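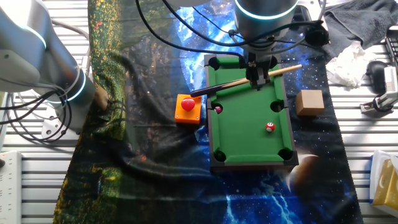 # Frequently Asked Questions

Last updated: 2024-07-07

The Sernach Game Library lends board games, card games, puzzles and tabletop sports sets to residents of Sernach and Vallomel. Questions that are not answered on this page may be brought to either service desk.

## Membership

**Who may join?**

Any resident aged 16 or older may hold a membership. Younger children may borrow on the card of a parent or guardian. Proof of address is required when the card is issued and again at each renewal.

**Is there a fee?**

Membership is free. A replacement card costs $3.

**What is a Pop card?**

The Pop card is a short-term card for visitors. It is valid for one stay and allows two games at a time. Large sets may not be borrowed on a Pop card, but they may be used in the reading room.

## Borrowing

**How many games are available?**

The catalog lists 2928 titles. Of these, 1696 are kept in Sernach and the remainder are divided between Vallomel and the Ponton storeroom. Items held at Ponton must be requested by noon for pickup the following working day.

**How long may a game be kept?**

The standard loan is 28 days. It may be renewed once, in person or by telephone, unless another member has placed a hold. Tabletop sports sets are lent for one week and are not renewable in July, when demand is highest.

**What counts as a tabletop sports set?**

This group covers small versions of games that are normally played on full-size equipment, such as pool, table hockey and shuffleboard. They are listed under "TS" in the catalog.
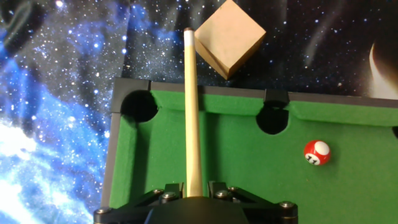

*Miniature pool table with the striped 11 ball.*

**Can a set be reserved for a party or school event?**

Yes. Please submit the reservation form two weeks ahead. A school may reserve up to six sets on one form - the teacher who signs it is responsible for their return.

## Returns and Missing Pieces

**Where are games returned?**

Board games, card games and puzzles may be returned to either desk during opening hours. Tabletop sports sets must go back to the desk that issued them. Games may not be left in the book drop.

**What happens if a piece is missing?**

Please report it when the game is returned. Staff keep a spare parts cabinet with over 300 dice, pawns, balls and tokens, and many small losses can be replaced at no charge. If a part must be ordered, the member pays the cost of that part only.

**Should members repair a damaged game?**

No. Tape and household glue often make later repair harder. Place any broken parts in an envelope and hand them in with the game.

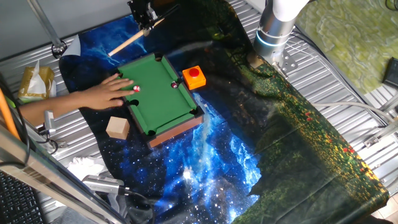 ## Donations

**Does the library accept used games?**

Complete games in good condition are welcome at the Sernach desk. Electronic games are accepted only with their original power supply. Donated items that are not added to the catalog are offered at the annual sale, and the proceeds go toward new titles.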